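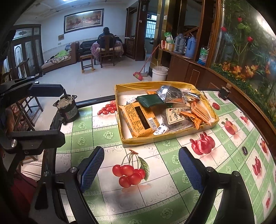
Workshop and Maintenance

Reading time: 2 minutes

Replacement pads fitted to hand-held grippers at Piltberg

The Prernberg Institute has completed the September service of the hand-held gripper set used by its Piltberg group. The work covered the finger pads, the pivot screws and the linkages on both sides of each tool, and was led by Fathima Wanigasekara, who is responsible for equipment at the site.

The blue ribbed pads are the part of the tool that wears first. Under the revised schedule they are to be inspected after every 300 grasps and changed when the ribs have lost their edge. The previous set was withdrawn after 258, when operators reported that smooth foil packets had begun to slip during lifting. Both pads on a tool are now replaced together, so that the two faces meet evenly when the fingers close.

Particular attention was given to the silver pivot screws. Asanka Mollah, who carried out the bench work, found that three had worked loose enough to let the pad tilt under load. They were removed, cleaned and refitted with a small amount of thread-locking compound. Operators are asked not to tighten these screws by hand between services. A screw that is too tight makes the finger stiff, and the extra effort is felt in the trigger long before it can be seen at the tip.

The tools are used on household tasks at a domestic table, where a tray of wrapped sweets and snack packets serves as the usual check after a service. The mixture of crinkled foil, clear plastic and small hard sweets shows up a poorly seated pad more quickly than the plain test blocks formerly supplied. The patterned tablecloth has been kept in use, as glare from its glossy surface is a condition the cameras must be able to manage.

"The check takes six minutes if the packets are left as they fall," said Mr Mollah. "People are inclined to tidy the tray first, and then the result is of little use to us."

The service notes have been rewritten by Shahnaz Akanda and are kept with the tools. They set out the order in which the linkage is to be taken apart, the cleaning of the camera window, and the point at which a tool must be returned to the workshop. The Kilau group will adopt the same notes when its own grippers fall due.

Requests for spare pads should be sent to Rafsan Bepari at the equipment desk, stating the tool number and the side affected.

Contact the equipment desk | © Prernberg Institute | Back to top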